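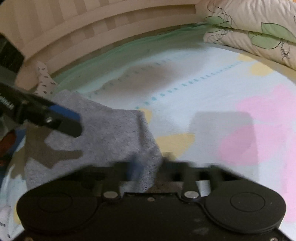 ¿Cuál es la mejor manera de doblar una toalla cuando no hay mesa y solo se dispone de la cama?

Estirarla primero sobre la sábana, alisarla desde el centro hacia las esquinas y doblarla en tercios a lo largo antes de enrollarla o plegarla. Es el método que mejor nos funcionó, y eso que empezamos convencidos de que ganaría el doblado por mitades de toda la vida.

Proyecto Songate: la ropa de baño en habitaciones pequeñas
Emil Frei y Smaranda Ursu
14 de febrero de 2018

Por qué este tema

En la residencia Verkura los cuartos son estrechos, el escritorio está siempre lleno de apuntes y la colada se acaba doblando encima de la cama. ¡Todos lo hacemos! Nos pareció un tema estupendo para la asignatura de Organización del Hogar, porque casi todos los manuales que consultamos dan por hecho que uno tiene una superficie dura y despejada.

Cómo trabajamos

Doblamos toallas de rizo durante varias tardes, siempre sobre una cama hecha, y apuntamos cada intento en un cuaderno. Al final reunimos 263 dobleces anotados, repartidos entre tres métodos: por mitades, en tercios y en rollo. Smaranda doblaba y Emil cronometraba, y a mitad de tarde nos cambiábamos el puesto (Emil es bastante más lento, lo reconoce él mismo).

Una toalla se daba por buena si el montón aguantaba al llevarlo de la cama a la estantería. De los 263 intentos, 241 pasaron la prueba, mucho más de lo que esperábamos.

Lo que observamos

El colchón cede – y eso cambia todo. Al apretar para marcar el pliegue, la toalla se hunde y la esquina contraria se levanta. Con los tercios se nota menos, ya que la tira queda estrecha y se puede sujetar entera con un antebrazo. El rizo, además, se agarra a la sábana si se arrastra, así que conviene levantar la tela en cada pliegue.

Otra cosa que nos encantó descubrir: una sábana con dibujo ayuda muchísimo. Cualquier línea del estampado sirve de guía para alinear el borde.

El rollo fue el más rápido, aunque en la estantería se deshacía con solo rozarlo. Para una cesta, en cambio, nos parece perfecto.

Pendiente

Nos faltó probar con toallas de playa y con fundas de almohada. Smaranda quiere repetirlo en agosto en casa de sus padres, donde los colchones son bastante más duros.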